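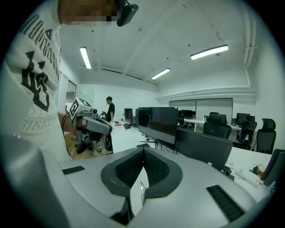
When the first robot arm came to Carnasa's office in Plillstead last August, the packing staff were worried. "We thought, now they will need only half of us," says one woman who packed there for nine years.

She still has her job, but the job is different. In the mornings she shows the arm how to hold new products. "I repeat one movement until my wrist complains," she says. "Before, my back complained."

The company employs 56 people, and none was dismissed. Is she calm now? She thinks for a moment. "I am calm for this year. The young ones learn it faster than me, and I would like that the training hours are paid better."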